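Robot picker in a seed shop stockroom, what happens to my hours?
Asked by Naa Addo, 26 October 2021
Tags: retail, garden trade, automation, rotas

Hi all. I work at a garden supplies place, Griladcombe branch, been on seeds and bulbs for 7 years. Management have told us a picking arm is coming in before December to do the packet orders. Online orders mostly. They say no job losses but the rota for after Christmas hasn't gone up and it normaly would have by now. Two of us do the picking at the moment plus shelf labels, returns, the till when it's busy.

Has anyone been through this in a small shop, not a giant warehouse? What did you end up doing all day? And is it worth asking for something in writing. Don't want to look like a troublemaker.

Ekow Sulemana
Get it in writing. Hours, grade, who you report to. They did the same at my old place and "no job losses" meant they just didn't replace leavers. Good luck

Wiesława Lis
Been there. Well, sort of. I'm at Donton, we do seeds too, flowers and veg, and we've had an arm picking since spring. System is called Fanstead, the arm itself we just call Nagano, don't ask me why, it was like that when I got back from leave.

What changed for me. I walk a lot less. Used to be up and down the shelves all shift with a trolley, knees were awful. Now I do mornings checking what's been picked against the slips, afternoons on stock and customers. Pay same. Hours same so far, though one colleague went down to 16 a week and she wasn't happy, she felt pushed into it and I think she was.

What nobody planned for was labels and tidying. Packets are thin, they slump, slide behind each other. I can sort that with one hand without thinking. The arm wants them standing up and in the right place, so somebody has to go round facing up, and that somebody is me. It took over my first month. Nearly 70 lines to re-space and no extra time on the rota for it. Ask about this before it arrives!! Ask who does it and when.

Things I'd sort out with your manager, in this order:

1. Who faces up the shelves, and is it paid time. Get it on the rota as its own job, not "when you get a minute".

2. Which packets it picks and which stay with you. Flower packets in the wire basket are the sort of thing it gets given, one at a time, gripped by the bottom end. Bulk sacks, bulbs, anything odd shaped stayed with us.

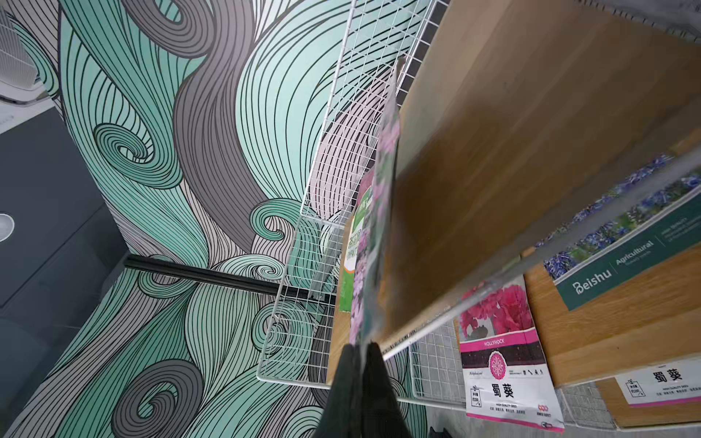 3. Training. I got one morning. Ask for more, and ask to be shown how to stop it and start it again yourself, otherwise you stand there waiting for someone to ring back.

4. Targets. Ours went up to 1000 packets a week on paper and it was us being asked why we'd missed it. Find out whose name the number is against.

Also the queries don't go away. People still want someone who knows when to sow hollyhocks. I do more of that now and I like it, so not all bad.

Nkrumah Frimpong
Agree with Wiesława on the facing up, same at ours. Only thing I'd add is go in with your collegue, both of you together, much harder to brush off. And keep a note of what you do in a normal week now, before it comes. Till cover, returns, all of it. We didn't and then had nothing to point to when they said the job had got smaller.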